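Entretenir et rénover un plateau de table en bois huilé

Un plateau huilé se répare par petites zones, ce qu'un plateau verni ne permet pas. Il demande par contre un passage d'huile de temps en temps, et une vraie remise à neuf quand le bois devient terne ou rêche. La méthode décrite dans cette page convient au chêne, au frêne, au hêtre et à l'érable massifs. Pour un placage, sautez l'étape du gros ponçage.

Vérifier la finition

Déposez une goutte d'eau dans un coin et attendez 10 minutes. Si elle perle et ne laisse pas de trace, la protection est encore bonne et un simple nettoyage suffit. Si le bois fonce sous la goutte, il faut rehuiler. Si l'eau perle mais que la surface brille et s'écaille par endroits, vous avez affaire à un vernis : il faudra le retirer entièrement avant de passer à l'huile.

Matériel

Abrasifs grain 120, 180 et 240
Une cale à poncer en liège
Huile dure pour plan de travail ou table
Deux chiffons de coton qui ne peluchent pas
Un pad blanc non abrasif
Savon noir, eau tiède
Des gants

Nettoyer

Diluez une cuillère à soupe de savon noir dans un litre d'eau tiède. Passez l'éponge bien essorée sur tout le plateau, rincez à l'eau claire et essuyez tout de suite. Laissez sécher une nuit. Un bois poncé humide bouche le papier et donne une surface pelucheuse.

Traiter les taches

Les auréoles blanches partent souvent avec un peu d'huile frottée au pad. Les taches noires viennent en général du contact entre le tanin et le fer (boîte de conserve, pied de lampe). Sur le chêne, j'utilise de l'acide oxalique dilué selon la notice, avec gants et lunettes, puis je rince deux fois. Pour une bosse creuse, posez un linge humide dessus et appuyez un fer chaud quelques secondes : les fibres gonflent et remontent. Une fibre coupée ne remontera pas, il faut poncer.

Poncer

Commencez au grain 120 seulement si le plateau est marqué, sinon partez du 180. Poncez toujours dans le sens du fil, sur toute la longueur, sans insister sur un point. Finissez au 240. Monter plus haut n'apporte rien : le bois se ferme et l'huile pénètre mal.

Aspirez, puis passez un chiffon à peine humide. Regardez la surface en lumière rasante avant d'ouvrir le bidon, une rayure en travers du fil ressortira deux fois plus une fois huilée.
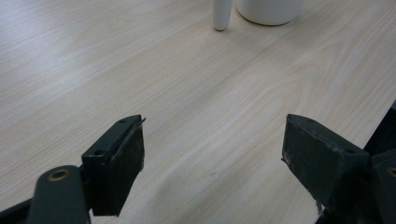

Huiler

Remuez l'huile jusqu'au fond du bidon. Versez-en peu, étalez au chiffon dans le sens du fil et laissez pénétrer un quart d'heure. Essuyez ensuite tout l'excédent — c'est l'étape que l'on bâcle le plus, et un plateau qui colle encore le lendemain a presque toujours été mal essuyé. Attendez le délai indiqué sur le bidon, passez le pad blanc à sec, puis appliquez une deuxième couche encore plus fine.

Les bouts du plateau, en bois de bout, boivent davantage. Prévoyez une couche supplémentaire à ces endroits.

Attention aux chiffons : imbibés d'huile et roulés en boule, ils peuvent s'enflammer tout seuls. Faites-les sécher à plat dehors ou plongez-les dans un seau d'eau avant de les jeter.

Remise en service

Évitez l'eau et les plats chauds pendant une semaine. Ensuite, une couche d'entretien par an suffit pour une table de salle à manger, deux pour une table de cuisine.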